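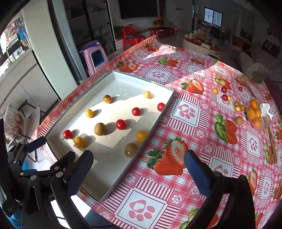 Sorting Small Fruit at Home: Our Term Project
by Negin Mazandarani, Benville group

3 comments · 2 shares

When our teacher asked us to pick an everyday job and look at it closely, most people went for laundry or dishes, and I went for fruit, because my family is always buying more little fruit than we can eat! Over the term we did 391 moves by hand, each one a single fruit lifted out of a tray or put back in, and wrote down every one that got squashed, dropped or rolled away.

Cherry tomatoes were the friendliest. The red ones and the yellow-orange ones behave much the same, though I kept wanting to treat the yellow ones more gently (no reason, they just look softer to me). A tray with raised walls helps a great deal, and so does a floor with a bit of texture, which slows the rolling down.
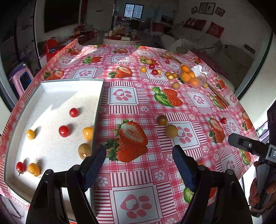
The tablecloth is where we had to be patient. Fruit set down on cloth wanders if somebody leans on the table, and on a cloth with strawberries printed all over it a red tomato is surprisingly easy to overlook. The Hulme group worked on a plain cloth and finished sooner than we did, and I will admit I was a little jealous. Kumquats we kept together in a bowl, as they pile up nicely and don't seem to mind.

Of our 391 moves, 201 were from tray to cloth and the rest went back the other way. Only two tomatoes split. Putting things back was slower for all of us, mostly from trying not to bump the fruit already lying there. Next term I would like to try grapes, and my cousin in Botthorpe has promised us plums.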